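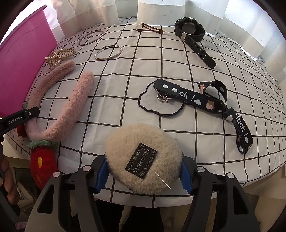

Home Courses Handouts Contact

HOUSEHOLD TEXTILES 101
Handout 2: Sorting Soft Accessories
Instructor: Eleri Pugh

Students will sort plush and knitted accessories by surface before considering color or use. Spread all pieces on a covered table. Keep pile fabrics, such as a beige plush disc or a fuzzy pink loop, apart from knitted ornaments, such as a red strawberry.

Check each piece for sewn-on labels and trailing threads. Do not pull a thread; note its position on the record sheet. A label's wording should be copied exactly.

Record sheets are due to Malte Albers in November.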